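Fault halts automated inspection at Woserstead

Automated inspection of electrical cabinets at the Woserstead training works has been suspended after a control fault in April left an inspection robot unable to complete its rounds. No injuries were reported.

The robot, operated by Pastent under the Iltton maintenance programme, stopped at cabinet 113 at 4.19 pm and did not respond to the remote stop command. Staff isolated it by hand 19 minutes later. Pastent has withdrawn software release 566 - the version in use at the time - while the cause is examined.

Manual inspections have resumed at the site. Managers have asked that both cabinet doors be fully opened before any check begins.

The review will also consider how the robot is instructed to keep clear of live parts. Cabinets of this type leave little room for error: the incoming red conductors loop down into the top of the main breaker, and thick spiral-wrapped harnesses run from the back panel to the doors on either side. Findings are expected to be sent to all Iltton sites before automated work resumes.
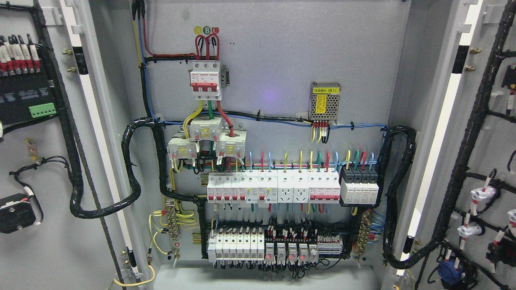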